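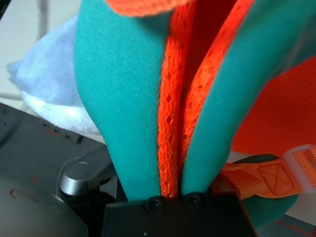
Teal, with orange trim.

I have been trying to learn to mend my own clothes since March, and I would like to report that it has made me calmer. It has made me a person who owns four kinds of scissors and can't find any of them.

The trouble started with a coat. The zipper gave up on the bus to Skaston, halfway, with the kind of small click you feel in your teeth. I took the coat to the repair counter in the Ploltholm arcade, where they quoted me $39 for a new zipper and told me it would be ready in six weeks. Six weeks! By then it would be warm out and I would have forgotten owning a coat. So I said, in the voice of someone who has watched one video, that I would do it myself.

A replacement zipper costs very little. The things you need in order to put one in cost more. I bought a seam ripper, pins, a better seam ripper, a thimble that fit none of my fingers, heavy thread, and a tin to keep it all in. I did add it up later and the total came to $122, which I mention only so you'll understand that the coat is now the most expensive thing I wear.

Taking the old zipper out took an evening. I had pictured a satisfying rip, something like opening a bag of chips, and got 30 inches of tiny stitches that had to be picked out one at a time under the kitchen light. Whoever sewed that coat was very serious about it. I was almost sorry.

Putting the new one in took the next three weekends. The first time I had it upside down. The second time it was right way up and the coat was inside out, in some way I still can't explain to people, though I have tried with a dish towel and my hands. On the third try it went in and it closes, and if you stand to my left you would think a professional had done it. Please stand to my left.

After that I was unbearable for a while. I hemmed things that had hems. I started checking other people's cuffs. I went to a friend's house for dinner and spent most of it looking at a loose button on the sofa cushion, and when they went to get dessert I nearly did something about it.

Then I signed up for the Tuesday mending night at the Skaltside library, which I'd expected to be a room full of beginners I could be gracious to. It was a room full of people who darn. I don't know if you have ever seen darning done properly. It is weaving, on a sock, with a needle, and they do it while talking about property taxes. I had brought a pillowcase. The woman next to me looked at my stitches for a long time and said they were "very strong," and then she gave me a mint.

I've kept going, mostly for the mints. I have learned a few things there. You should cut your thread shorter than you want to. You should iron before you sew, which feels like doing your taxes before you're paid. Wool forgives you and satin does not. Beeswax is worth the money, and the fancy needle threader isn't, although I bought that as well.

What I haven't learned is when to stop. There's a pile on the chair in my bedroom now, and it used to be a small pile of things I meant to throw away. Now that I can technically fix them, I can't throw any of them out. There's a T-shirt from the Awan street fair with no armpits left at all. There are gray socks I never liked. Before all this I'd have dropped the lot in the bin without a thought and had somewhere to sit.

A word about color, if you're starting out: buy thread that matches. Everyone on the internet is very keen on visible mending, bright patches, a feature of the flaw and so on, and on them it looks wonderful. I tried it on the knee of my work pants in mustard yellow. Two coworkers asked if I'd had soup.

The coat is holding up, anyway. I wore it all the way to Skaston and back last week with the zipper done up to my chin, and was much too hot.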